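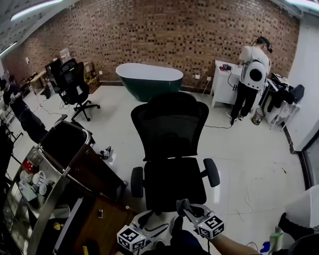
Mesh office chairs on white floor tile: castor noise, grey marks and drift

Posted in Floors and Furniture

gridline_stornmont
We moved our workroom in Stornmont from a carpeted unit to one with a white tiled floor and brick along the back wall. The furniture came with us, including the black mesh chairs with tall backs and padded armrests. They behaved on carpet. On tile there are three separate problems.

First, noise. Every grout line produces a click, and with the brick and the hard floor there is little in the room to absorb it.

Second, marks. Grey smears appear within a short distance of each desk. A damp microfibre cloth shifts most of them. The ones that sit in the grout do not move.

Third, drift. The floor is not quite level and an empty chair left in the middle of the room will creep toward the low side, stopping when a castor finds a grout joint. Not a great hazard, but we also push a stainless-steel kitchen cart through the same space and the two have met.

The chairs are a Jarko model, bought second-hand without paperwork. The castors are hard black plastic, twin wheel, plug-in stem. I am considering (a) replacement castors, (b) mats, or (c) fixed glides on the chairs that hardly move. The lease is short, so nothing can be bonded to the tile. Which of these is worth paying for, and will any of them deal with all three problems?

castor_and_bracket
Replacement castors, soft tread. The originals are hard because hard wheels roll easily on carpet. The general rule is hard wheel for soft floor, soft wheel for hard floor, and yours are now on the wrong surface.

What to order:

Tread: polyurethane, non-marking, light grey or clear. I use 82A hardness on tile. Softer is quieter but develops flat spots under a chair that stands in one place.

Stem: remove one castor and measure the diameter with calipers before you buy. Grip-ring stems look alike across sizes and a slightly undersized one will fit, then drop out when the chair is lifted. Measure the length as well.

Load: buy castors rated for the chair with its occupant, not the chair alone. The rating may be quoted per castor or per set, and the listing should say which. Do not assume an even split, as a person leaning back puts most of the load on the rear pair.

Removal: turn the chair upside down on a blanket, pull straight out along the stem. If one is seized, use a flat pry bar with a scrap of timber under it to protect the base. Clean the socket before fitting the new one. No grease, it weakens the grip.

For drift you want the self-braking type that locks when unloaded. Check the wording, because the opposite type (locks when someone sits down) is also sold and is intended for counter stools. The unloaded-brake type will drag slightly when you push an empty chair, so expect some complaints.

Clean the floor before you fit them. Grit embeds in soft tread and you will be back to scratches and noise. Our set from Irkanis is 12 months old and the only maintenance has been cutting hair and thread off the axles.

Wheels will not fix the clicking entirely. How deep is the grout? If it sits more than 2 mm below the tile face, any small wheel will still drop into it. A larger wheel diameter helps, though it raises the seat a little -- check that the armrests still clear the desks.

lowside
Just get mats. We have the clear ones under every desk, done in an afternoon, 100% happy with them. They slide a bit.

wet_area_spec
I disagree with mats on glazed tile. The studded backs are made for carpet and are a slip hazard on a hard floor. Smooth-backed ones trap grit and moisture underneath, and the edge is one more thing for the cart to catch on. If a mat is unavoidable, use a smooth-backed polycarbonate one, lift it regularly and mop beneath it.

Glides are fine for a chair that stays put, but they need felt or soft plastic feet and the felt has to be replaced when it picks up grit.

On the grout stains: alkaline cleaner, nylon brush, leave it to work for the time given on the label, then rinse twice. No acid cleaner on cement grout. We use the Steiner alkaline concentrate at the weaker dilution. Test a joint under a desk first. If the colour has gone into the grout, a colour sealer will cover it, but ask the landlord before applying one.

gridline_stornmont
Thank you. Grout depth is uneven, shallow near the wall and deeper toward the middle. I have pulled one castor and measured the stem, and will order the unloaded-brake type for one chair before doing the rest. No mats. Still undecided on the larger wheel, as the armrests already sit close to the underside of one desk.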